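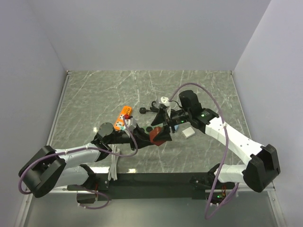
When I told my sister I was shopping for a pair of robot arms, she asked which kind of millionaire I'd become. I run the back half of a small repair and kitting business called Rudd, where we sort returned electrical stuff — power strips, plugs, chargers, all those cords people stuff back in the box any old way — and get it ready to go out again. My budget for new equipment this year would make a car dealer yawn. I went shopping anyway!

My first mistake was starting with the arms. Everybody does it (I did it for three weeks straight), because arms are the fun part. You compare reach, you compare payload, you watch videos at 11 at night with the sound off. Then I called Beryl Horrocks, who used to plan production lines and now helps small shops spend less than they were going to, and she asked me what the table was made of. I didn't have a table. She asked what the arms would bolt to. I didn't have that, either.

So we started over, with a spreadsheet and a pot of coffee, and the arms went down to line nine.

Line one was the work surface and whatever goes around it. I'd figured on zero dollars for that. The quote from Stornier, for a bench with side walls and a proper mounting beam across the front, came in at $2,666, and I said a word I won't repeat in a family magazine. Beryl let me finish and then asked how much I thought an arm was worth if the thing under it wobbled. Fine. We got a second quote, which was higher, and I went back to Stornier with my hat in my hand.

Then there's cable. Oh my goodness, the cable! An arm bends, so every cable on it has to bend too, with enough slack at the elbow to make the turn and enough ties along the forearm that it doesn't go wandering into the work. I had budgeted for one set. Endang Nugroho, who does our wiring and most of our worrying, wanted spares of everything that moves, plus a drawer full of ties. We ended up at $1,244 for cables, connectors and spares, and I've stopped arguing about it.

Grippers were a happier story. The salesman at Arnus really wanted me to look at a fancy hand with lots of joints, and it was gorgeous, and I could have looked at it all day. Two plain fingers will do for the parts we handle, so two plain fingers is what we put on the order. I'd still like the fancy one for my birthday.

The question I get most from other shop owners is whether you need two arms. It depends what's on your bench. A rigid box, you can probably get by with one. A floppy cord that's bunched up next to four other things is a different animal, and I wanted one hand to hold while the other one does the fiddly bit, same as I'd do it myself. Two arms means two bases, two power supplies and twice the cable, so price it as a pair from the start. I priced one and doubled it in my head, and I was off by a lot.

Leave room for time, too. Grastodico, the outfit handling our setup, quoted up to 36 hours to get both arms behaving on the same bench, and Endang blocked out extra on top of that for our own people to learn it. Those hours come out of somebody's regular work, and they belong in the budget with everything else.

We sign off on the last of it in August. I've kept a little back for lighting, which Beryl brought up at the very end, with her coat already on.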